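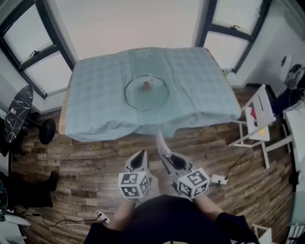 Pale blue-green cloth, glass plate. Saturday morning.

Search this blog
Type and press enter

Saturday, February 28, 2026

I have lived in Ilthorpe for two years now, and I still find streets that I did not walk before. Last week I found Warnero. It is a tea room with a small shop behind it, in the lane which goes down from the bus station to the river. I must have passed the end of that lane many times with my shopping, but I always took the other side of the road, where the pavement is wider.

The tea room has very few tables and a long shelf by the window where you can sit alone with a book. I sat there. The menu is one sheet of paper, written by hand, and I was glad that the handwriting was clear, as English handwriting is still difficult for me. I ordered a pot of smoked black tea and a slice of caraway cake. In my country we put caraway in bread and in cheese, but never in a cake, so I was curious. It was dry at first and then, with the tea, very good. I ate it slowly and ordered a second slice to take home.

The owner is Imelda Pascual. She was behind the counter with flour on her sleeve, and she asked me if the tea was too strong. I said no, it could be stronger. She laughed and told me that most customers ask for more milk. Then she brought me a small cup of another tea to try, from a grower called Mangubat, and she did not put it on the bill. It tasted a little of toasted rice, and after some minutes also of pears. I wrote the name on my hand so I would not forget it.

You reach the shop through a low door beside the counter. Mind your head! It sells things for the table: teapots, spoons, linen, and some jars of jam on the lowest shelf. What I liked most was the pottery from Judero. The cups have no handles and the glaze is dark green, nearly black near the foot. I held one for a long time. It cost 20 pounds, and for one cup I found this a lot of money, so I put it back. Then I went round the shop once more and bought it. I have drunk from it every evening since then.

My friend Vija Sproģis came with me on the second visit. She does not like tea, which I had forgotten, but they also have coffee and a hot apple drink with cloves. She chose the apple drink and bought two linen towels for her mother. We stayed until they began to put the chairs up, and we walked home along the river although it was raining a little.

For those who want to go by bus, the 114 stops at the top of the lane. The 249 also goes there, but it takes the long way round by the hospital, and on my first visit I sat in it for much too long. The lane is steep and has cobbles, so please wear proper shoes. There is a step at the entrance. On Mondays they are closed. You can pay by card in the tea room, but the shop has its own till and there they prefer cash.

In July they will put tables in the yard, Imelda said, and there will be cold tea with mint. The Mangubat tea is sold in small paper bags next to the till. I have only a little left in mine, so I will go again on Tuesday after work.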